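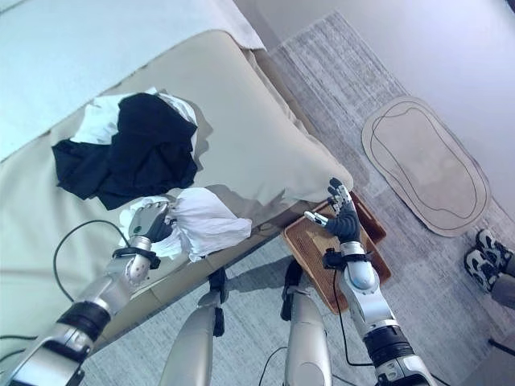
Rustar Teleoperation Kit
Two-arm remote control and hand guiding for humanoid robots
Item no. RT-113

Home > Teaching Equipment > Teleoperation > Rustar Kit

The Rustar kit lets one operator run both arms and both hands of a humanoid robot and record the motion as training data. It is meant for household tasks such as picking up clothes, sorting laundry, clearing a bed or putting items on a tray.

The operator wears two gloves and a headset. The headset shows the view from the robot's head camera. Arm position follows the operator's wrists, and each finger is mapped separately. A foot pedal starts and stops recording. A second pedal freezes both arms in place so the operator can rest or change grip.

Soft items need more practice than boxes or cups. Plan on 60 recorded runs of a cloth task before the first training pass, and start with the items in different positions each time. Runs that go wrong can be tagged and kept or deleted from the operator panel.

Hand guiding
The arms can also be taught by hand. Switch to Guide on the panel, hold the forearm and move it through the task. Finger positions are set with the buttons on the wrist control. Guide mode works on one arm at a time. The other arm holds its last position.

In the box
Left and right gloves, sizes M and L
Headset with head strap
Double foot pedal
Wrist control for Guide mode
Control computer with Lundent recording software
Cable set and wrist straps

Specifications
Recording rate: 100 Hz
Glove weight: 31 g each (size M)
Glove connection: wired or wireless
Control computer power: 100 to 240 V
Export: joint angles, finger angles and head video, time-stamped

Not included: robot, hands, safety stop button. A safety stop is required for all use with a person in the room.

Fit
Works with Krajčí five-finger hands. For other hands, send us the joint list and we will tell you if a finger map is available. New maps are quoted separately.

Training
A one-day operator course is held at our Dedport workshop. The next open course is in February. For course dates and on-site setup, ask for Gudrun Kröger in customer support.

Page updated 11/06/2019

Related items: spare gloves, pedal extension cable, wrist strap set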